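Why Does Everyone Buy the Same Pumpkin?
Term report, Local Food and Markets

Our group wanted to study something serious, like grain prices. We were assigned gourds.

The question was how buyers in the town of Gremell pick a pumpkin at the Sunday market, and whether size has anything to do with it. We handed out 47 paper surveys over the season. The Uvlow farm stand also let us copy its sales book, which listed 1312 pumpkins sold and was written by someone with a personal grudge against the number seven.

Most buyers told us they chose by color. The sales book says they chose by price. Small pumpkins went first every week, and the big ones sat there until the stand gave up and marked them down – at which point they became, according to the surveys, "full of character."
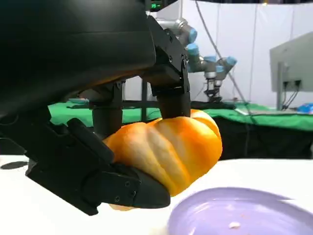

Darmawan Govindasamy wrote back after reading our draft that the small ones sell because people have to carry them home, and that we could have saved a whole semester by parking farther from the market. We have added distance to the parking lot as a factor. It explains more than our other five put together.

Cooking turned out to matter very little. Only 5 people in the survey planned to eat what they bought, and one of those crossed it out. The rest wanted something for the porch.

Limits of the study: the stand at Yeom would not share its numbers, and our survey asked about "squash" on one side and "pumpkins" on the other. If we did this again, we would start before the markdowns and bring more pens.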